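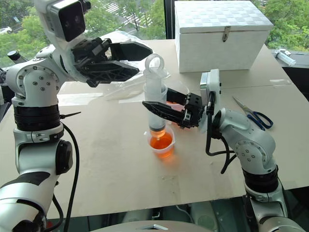
Two arms, a large syringe, and the orange liquid we use for measuring practice.

About Flundano

Flundano helps small labs, clinics, community colleges and food producers decide what automation to buy, what it will cost them over its working life, and fairly often whether to leave the money in the bank until January. We don't make robots. We don't sell them either, and we take no commission from people who do, a policy that has kept our holiday gift baskets modest.

We are a company of five with one workshop, a spreadsheet of alarming width, and a pair of arms that we bought with our own money and have been learning from ever since.

How we got started

Abrehet Gebreyes spent years running purchasing for a contract testing lab called Prastolau. During that time she signed for a sample-handling robot that arrived on schedule, passed its acceptance test, and then sat under a sheet for most of a year. The robot was fine. The doorway to the room it was meant for was 2 inches too narrow, and the budget had a line for the machine, a line for shipping, and no line for a wall.

She kept the paperwork. It is in a binder in our office, and new clients are handed it with their coffee.

Berhanu Negash was the technician who had to explain the sheet to visitors. When the two of them left to start Flundano, the plan was to write one good checklist and sell it. The checklist is now 37 pages long and we give it away, which tells you something about our early business planning. People read it, got to the section on end-of-arm tooling, and called us. So we became a company that answers the phone.

What we do all day

Most of our work falls into one of these.

Buying plans. You tell us the job. We watch somebody do it by hand, usually for longer than they would like, and write up what a machine would need in order to do it. Reach, grip, force, cleaning, floor space, power, who teaches it, who restarts it at 6 a.m. Then we put prices next to those things. The arm itself is seldom the part of the page that makes people sit down.

Budget reviews. You have a quote already, and somebody on your board has asked what "integration" means and why it costs as much as the robot. We go through the quote line by line and mark what is missing. Spare fingers are missing. Spare fingers are nearly always missing. So are cables, which bend for a living and should be budgeted accordingly.

Bench trials. You bring the fiddly task and we try it on our own arms before you commit to yours. This is the service clients enjoy most, as it involves watching instead of reading. It is also where a good many purchases get smaller, or turn into a different purchase.

Second-year visits. We come back after the warranty and the enthusiasm have both run down, and compare what you spent with what we told you that you'd spend. We publish our misses to all our clients. Keith insists on this and we have stopped arguing.

The syringe business

We have a certain reputation for syringes, and it started by accident. Karpenko, a small maker of flavorings and food colors, asked us to plan a bench where a robot would draw up and dispense liquid samples. The request came with a figure attached: one arm, one gripper, done by spring.

A person filling a cup from a syringe holds the barrel, works the plunger, keeps the tip over the cup, and thinks about lunch. Ask a machine to do it and you find out how much of that you were getting for free. Something has to hold the barrel steady. Something else has to deal with the handle. The fingers that suit one of those jobs may be a poor match for the other, and clear plastic over clear liquid is a rotten thing to ask any camera to look at. Orange helps.

So the plan went from one arm to two, the budget went up, and Karpenko went quiet for a month. Then they came back and asked for a version in phases. They bought the bench, the fixtures and a single arm, left room for another, and put the other one in the following year's budget. It's still the plan we show people who think phasing is a polite word for losing your nerve.

We kept the exercise. The cups on our bench are cheap, the liquid is brightly colored, and the syringe is big enough that you can follow the work from a chair. As a demonstration it has no glamor at all. As a way of showing a finance director where the money goes, it beats any slide we ever made.

What we tell everyone

You will hear the following from us sooner or later, so you may as well have it for nothing.

Write down the job before you look at a brochure. Brochures are very good at suggesting jobs.

If the supplier's demonstration uses a nice square block, ask to see it done with your object. If your object is soft, see-through, shiny or slightly different every time, ask twice, and bring a bag of them.

Put training in the budget under its own name. When it is folded into "miscellaneous" it gets eaten by freight.

Buy the table last or buy it adjustable. Clients will spend weeks comparing arms and then bolt the winner to whatever was in the storeroom.

Keep some money back for tape. We say this with a straight face. One of our earliest clients, Fedgate, runs a very tidy packing line and spent $500 on positioning marks in its first quarter, having budgeted zero. The marks worked nicely.

And if the person who does the job today thinks the plan is silly, find out why while the plan is still a document. They are wrong less often than the plan is.

Who we are

Abrehet Gebreyes, founder. Handles buying plans and contract language. Measures doorways, including at restaurants.

Berhanu Negash, founder. Runs the bench trials and owns most of the opinions about grippers. Has never once described a trial as "nearly there" without being held to it.

Berhanu Habte, trials engineer. Joined us from Prastolau after we promised not to call him Berhanu Two. Clients do it anyway. Builds the fixtures, programs the arms, and writes the short, slightly gloomy reports that our clients say they trust.

Olesia Stetsiuk, budgets. Came to us from hospital equipment planning and is the reason our estimates now include service contracts, insurance and the cost of the old machine's removal. Guardian of the wide spreadsheet. Please don't ask for a copy "just to have a look" - she'll send it.

Keith Crabtree, second-year visits. A retired maintenance supervisor in the sense that he retired and then came to work here. Asks where the spares are kept before he says hello.

What we charge

A fixed fee, agreed before we start, based on the size of the decision and never on how much you end up spending. If our advice is to buy nothing, the fee is the same. A few clients have found this irritating and one of them framed the invoice.

Bench trials are priced by the day. Bring your own samples and tell us beforehand if they stain. Schools and nonprofits get the first budget review for $100, a number Olesia picked because it was round and has defended ever since.

We don't take on jobs where the robot has already been ordered and we're being hired to agree with it. We will, however, help you get the best out of a machine that's already in the building, sheet or no sheet.

Come and see the bench

Visitors are welcome by appointment. We run the arms most mornings from 9 a.m., and you can sit in on practice runs whether or not you're planning to hire us. Bring the quote you're worried about and the object you'd like picked up. Parking is behind the building, next to the loading door, whose exact width Abrehet will be glad to tell you.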